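Kurkus opens folding room ahead of December clothing swap

Oct 24, 2024

The Kurkus clothing swap is back, and this year it has a room of its own for the part everyone used to do on their knees in the hallway: shaking out, checking and folding. The new folding room opened this week on the second floor of the Maeng building, and it's a treat to spend an afternoon in.

The setup couldn't be simpler. Clothes come up from the drop-off desk, get spread on a wide upholstered surface by the wall, and leave in neat stacks sorted by size. Despina Neagu, who runs the swap, picked something padded over a hard table after last year's marathon sessions.

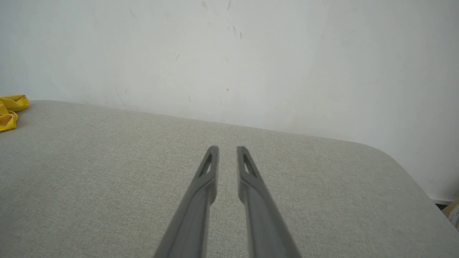
"You lean on it, you kneel against it, you pile things on it, and your elbows are still fine at the end of the day," Neagu said. She would happily have a second one if the room were bigger!

Last December the swap took in 871 pieces, most of them T-shirts and kids' tops, and nearly all of them arrived balled up in bags. Neagu expects more this time, with drop-off running for 14 days instead of nine. Every piece gets opened out before it goes on a stack, and that's where small marks and loose hems tend to get caught.

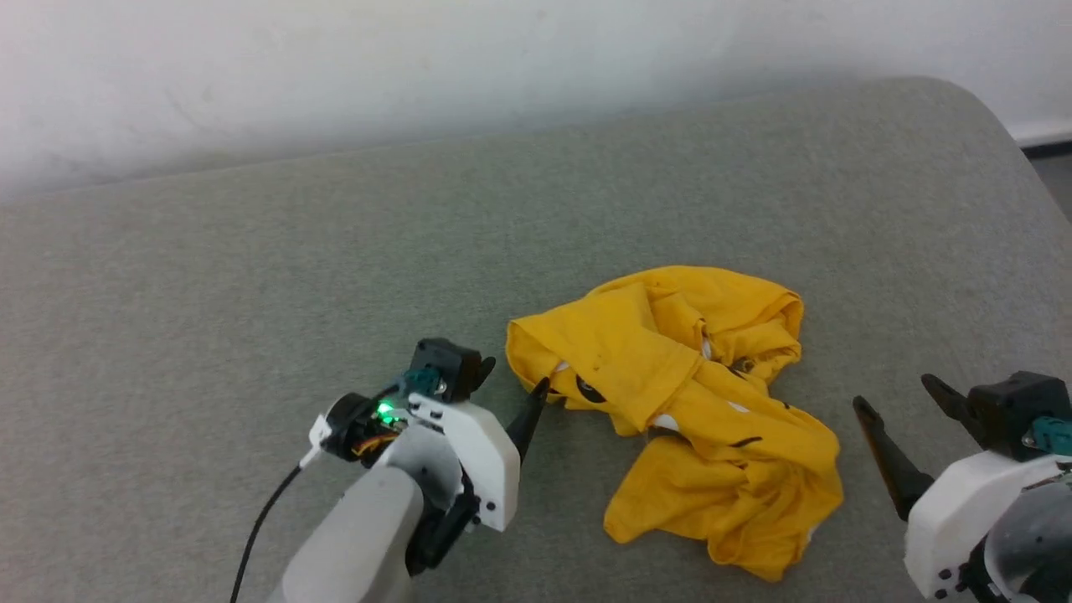
A crumpled yellow garment on the gray upholstery in the new folding room.

Su-bin Wang, who teaches the short folding sessions, starts people off with the same move each time: find the shoulders, lift, and let the weight of the cloth pull the worst creases down. Then it goes flat, sides in, and up in thirds. Her sessions take six people at a time and the first two are already full, but she is adding more. She'll also show anyone who asks how to fold a hoodie so the hood doesn't spill out, a trick well worth the trip upstairs.

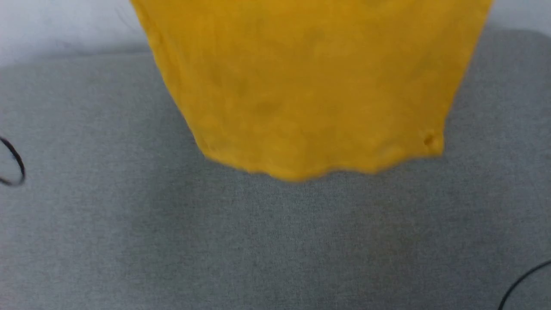

Yellow fabric held up over the padded surface, hem down.

Drop-off is at the Clorent Street entrance. Clothes should be clean, and bags can be taken home again. Sign-up sheets for the folding sessions are at the same desk.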